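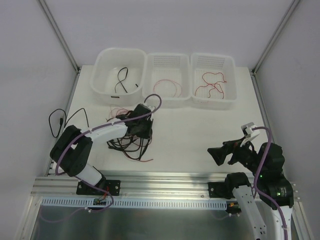
Three white bins at the back of the table, with a black cable in the left one and a red one on the far right.

How I finally sorted out my cables

2,671 views | 14 comments | Share

I have been putting off the cable drawer since January. You know the one. Mine is in the hall, it sticks, and every time I wanted a charger I had to haul out a great knotted lump and pick at it until I lost my temper and went to bed with my phone on nine per cent. So last week I gave in and did the lot in one evening, and I'm so pleased with it that I'm writing it all down (sorry to my family, who have already had the tour).

What you need

A clear table, preferably a pale one so you can see thin black leads against it. Three open bins or baskets. I like the see-through sort of white plastic, and if you can get two that match they'll sit right up against each other and you won't waste any shelf. Perforated backs are handy too, you can poke a twist tie through the holes. I keep a packet of 100 Bamano ties and I've barely made a dent in it.

Step 1: Get everything out

Tip the drawer onto the bed or the carpet and keep the table for sorting. I tried doing it all on the table the first time and just ended up with a second knot. Pull one cable free at a time. If it won't come, leave it and go for another one, it'll loosen up as the pile shrinks.

Step 2: Pick your groups

I went by colour. I know, I know, you're supposed to do it by plug! But I never remember what a plug is called and I always remember that the lead for the speaker is red. Black goes in the biggest bin, as nearly everything you buy comes with a black cable. Then there's one basket for thin pinky-red wire and another for the brighter red cables. Start each bin off with a single cable so you've got something to match against, then carry on from there.

Odd little bits, the short stubby adaptors and so on, can go in with whatever colour they are. Keep them to one side of the bin so they don't get buried.

Step 3: Loop, don't fold

Let the cable curl the way it wants to and lay it down in a loose loop. Please don't wind it tight round your hand, I ruined a perfectly good Druvmont charger that way. Long ones get a tie, short ones can just lie there. If the ends cross over a bit it really doesn't matter.

Step 4: Label the front

A small dark label just under the rim is plenty. I used a Jalside label maker that I'd forgotten I owned (it was in the drawer, of course). Write what you'd say out loud. Mine says "black ones".

Step 5: Be strict with the leftovers

Anything you can't match to a gadget goes in an envelope with the date on it. Mine says July 3, 2025, and if I haven't opened it by Christmas it's off to the recycling centre.

The whole job took me around 3 hours, with a break for toast. Next up is the battery tin, which I'm dreading.

Shares: 100

Related posts
Taming the battery tin
2 ways to store extension leads
My Bayram shelf unit, one year on
What to do with old phone chargers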